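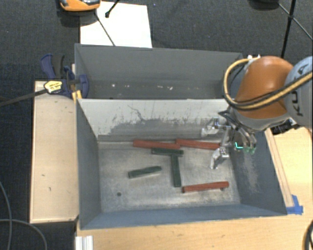 회색 금속 통 바닥의 빨간 블록과 짙은 초록 블록. 뒤쪽에 같은 회색의 통이 하나 더 있다.

통을 옹호함

나는 정리를 잘하는 사람들을 존경한다. 다만 그들과 한집에 살고 싶지는 않다. 우리 집에는 이미 한 명이 있고, 그 사람이 지난 1월에 그룰토리츠라는 수납장을 들였다. 칸이 14개다. 설명서에 따르면 칸마다 블록을 '최대 70개'까지 넣을 수 있다는데, 어떤 블록을 기준으로 한 숫자인지는 적혀 있지 않다. 쌀알만 한 블록이라면 맞을 것이다.

수납장이 오기 전까지 우리 집 블록은 통에 살았다. 뚜껑도 칸막이도 이름표도 없는 통이었다. 놀고 나면 바닥에 있는 것을 두 팔로 그러모아 통에 부었다. 와르르 소리가 나면 정리가 끝난 것이다. 여섯 살짜리도 할 수 있고, 퇴근한 마흔네 살도 할 수 있었다. 지금은 빨강은 빨강 칸에, 긴 것은 긴 것 칸에 넣어야 한다. 그렇다면 길고 빨간 것은 어디로 가는가. 이 질문을 저녁 식탁에 올렸다가 그날 대화가 거기서 끝났다.

색깔로 나누자는 쪽과 모양으로 나누자는 쪽의 대립은 생각보다 뿌리가 깊다. 색깔파는 보기에 좋다는 것을 내세운다. 과연 보기에는 좋다. 문방구 진열대 같기도 하고 과일 가게 같기도 하다. 문제는 집을 짓는 사람에게 필요한 것이 대개 '초록'이 아니라는 데 있다. 벽을 올리다 보면 짧은 것 하나가 모자라고, 그때는 초록이든 빨강이든 길이만 맞으면 고맙다. 모양파는 이 점을 알아서 조금 더 거만하다. 그런데 모양파의 수납은 칸 수가 끝없이 늘어난다. 긴 것, 짧은 것, 긴 것보다는 짧지만 짧은 것이라고 하기엔 억울한 것. 마지막 칸은 언제나 '기타'가 되고, 반년이 지나면 기타가 제일 크다. 기타 칸이란 결국 통이다. 멀리 돌아서 통에 도착한 것이다.

동네 공동육아 모임에서 이 이야기를 꺼냈더니 로만 자크(Roman Żak) 씨가 자기 집은 아예 블록마다 연필로 번호를 썼다고 했다. 206번까지 있단다. 블록이 없어지면 몇 번이 없어졌는지 알 수 있다고 했다. 나는 알아서 무엇을 하느냐고 물었고, 그는 잠시 생각하더니 소파 밑을 본다고 대답했다. 우리 집도 블록이 없어지면 소파 밑을 본다. 번호가 없어도 블록은 거기에 있다.

메나크시 수브라마니암(Meenakshi Subramaniam) 씨는 반대편에서 공격해 왔다. 통에 한꺼번에 부어 놓으면 아이가 찾는 것을 못 찾아 짜증을 낸다는 것이다. 이 말에는 일리가 있고, 나도 여러 번 당했다. 밑에 깔린 블록 하나를 꺼내려고 통을 뒤집으면 방금 치운 방이 치우기 전으로 돌아간다. 깊은 통의 죄다. 그래서 통을 옹호한다고 할 때 나는 깊은 통까지 감싸 줄 생각은 없다. 김장독만 한 통에 블록을 허리까지 채워 놓고 아이에게 찾아보라고 하는 것은 정리도 놀이도 아니고 채굴이다.

내가 지지하는 것은 바닥이 보이는 통이다. 맨 위의 사진 정도면 이상적이다. 빨간 것은 빨간 대로 누워 있고, 초록 둘은 맞닿아 알파벳 T 비슷한 모양을 하고 있다. 무엇이 있는지 한눈에 들어온다. 이름표를 붙인다면 뭐라고 붙일 것인가. '블록'이라고 붙이겠지. 블록이 들어 있는 통에 '블록'이라고 써 붙이는 집을 나는 몇 군데 알고 있고, 그 집들의 냉장고에는 다행히 아직 '냉장고'라고 써 있지 않다.

물론 바닥이 보이는 통에는 바닥이 보일 만큼만 들어간다. 수납장을 사는 사람들이 싫어하는 대목이 이 부분이다. 칸이 늘어나면 물건을 줄이지 않아도 된다. 우리 집 수납장도 처음에는 있는 블록을 넣으려고 산 것인데, 넣고 보니 빈칸이 있었고, 빈칸은 허전했고, 그래서 스톨루트몽이라는 상점에서 블록 한 상자를 더 샀다. 새 블록은 기존 블록과 폭이 미묘하게 달라 섞어 쓰면 벽이 기운다. 따로 넣을 칸이 필요해졌다. 배우자는 같은 수납장을 하나 더 붙일 수 있다며 안내 책자를 보여 주었다. 옆으로 연결하는 부속은 별매다.

이쯤에서 아이 이야기를 해야 공정할 것 같다. 수납장의 명분은 어디까지나 아이의 정리 습관이었다. 제자리를 정해 주면 아이가 제자리에 놓는다는 이론이다. 우리 아이는 제자리를 아주 잘 안다. 그 애가 외운 제자리는 우리 어른들보다 정확해서, 내가 초록 블록을 빨강 칸에 넣으면 대번에 지적한다. 지적만 한다. 넣는 것은 여전히 나다. 통을 쓰던 시절에는 적어도 붓는 일은 저 애의 몫이었다. 와르르 소리를 좋아했으니까. 칸에 하나씩 넣을 때 나는 소리는 톡, 톡인데, 여섯 살에게 톡은 아무런 보상이 되지 못하는 모양이다. 나도 별로 신나지는 않는다.

소리에 대해서라면 재질 이야기도 조금은 해 두고 싶다. 천으로 된 바구니는 조용하지만 서 있지를 못하고, 종이 상자는 모서리부터 무너진다. 금속 통은 시끄럽다. 밤 아홉 시에 금속 통에 블록을 부으면 아랫집이 우리 집의 하루 일과를 알게 된다. 그래도 나는 금속 쪽이다. 물걸레로 닦으면 닦이고, 아이가 올라서도 모양이 그대로이며, 귀엽게 보이려는 의지가 전혀 없다. 요즘 아이 방 물건 가운데 곰 귀가 안 달린 것을 찾기가 얼마나 어려운지 모른다. 얼마 전에는 곰 귀가 달린 휴지통을 보았다. 곰의 머리에 휴지를 넣는 것이다.

반론이 들리는 듯하다. 그렇게 통이 좋으면 양말도 통에, 숟가락도 통에, 영수증도 통에 넣고 살 것이냐고. 양말은 이미 그렇게 하고 있다. 숟가락은 포크와 섞여도 찾는 데 어려움이 없으니 역시 통에 넣어도 된다고 본다. 영수증은 인정한다. 영수증은 통에 넣으면 안 된다. 연말에 나는 그것을 해 보았고, 의료비 영수증 한 장을 찾느라 오후를 다 썼으며, 찾은 것은 재작년 것이었다. 나누어야 할 물건은 분명히 있다. 약이 그렇고 칼이 그렇다. 틀린 것을 집었을 때 곤란해지는 물건이라면 칸이든 이름표든 아낌없이 쓸 일이다. 블록은 틀린 것을 집어도 탑이 조금 이상해질 뿐이고, 조금 이상한 탑은 아이가 제일 오래 부수지 않는 탑이기도 하다.

그러니 내 제안은 소박하다. 얕은 통 2개. 하나는 지금 가지고 노는 것, 하나는 당분간 안 가지고 노는 것. 둘을 가끔 바꾼다. 색도 모양도 묻지 않는다. 수브라마니암 씨는 바꾸는 날을 달력에 적어야 한다고 했고, 자크 씨는 어느 블록이 어느 통에 있는지 표를 만들 수 있다고 했다. 두 분의 의견은 고맙게 들었다.

배우자에게도 말해 보았다. 배우자는 수납장 맨 아랫줄을 비워 줄 테니 거기에 통을 넣으라고 했다. 재 보니 통이 칸보다 손가락 하나만큼 넓다. 지금 통은 수납장 위에 올라가 있고, 안에는 연결 부속 안내 책자와 짝 잃은 양말이 들어 있다.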